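How stitches close a cut

Have you ever had a cut that was too deep for a plaster? Then maybe a doctor gave you stitches. The proper name is sutures. They hold the two sides of a wound close together, so the body can repair itself.

The thread is thin, but it has to be strong. Very often it is dark, and this makes it easy to find against red and pink tissue. 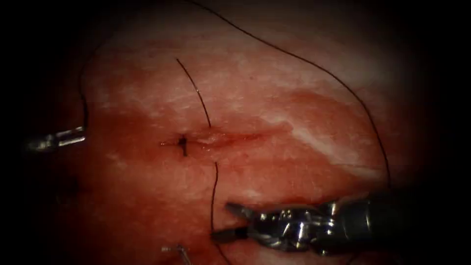
Rekha Kashyap asks if it is the same as sewing a button on a shirt. Partly, she thinks, but her grandmother never ties a knot after each stitch.

Rekha is right about the knots! With a button, one long thread goes in and out many times. On a wound, each stitch can have its own knot. If one comes loose, the others still hold.
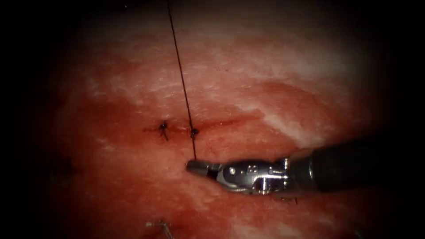
Tying a good knot takes a lot of practice. It must not be too loose, or the wound can open. It must not be too tight, or it can hurt the tissue. Between the two dark knots the cut looks closed, and the short ends of thread stick out from the left one like tiny legs. Those ends are left on purpose — a knot trimmed too close could slip open.

The needle is a bit strange too. A sewing needle at home is straight, but this kind is curved, so it can go down on one side and come up on the other. 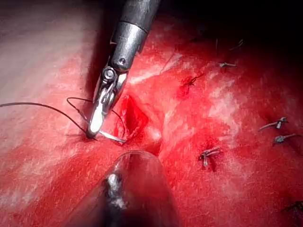
A curved needle at the edge of the wound, with its dark thread.

Word to learn: suture (say SOO-cher).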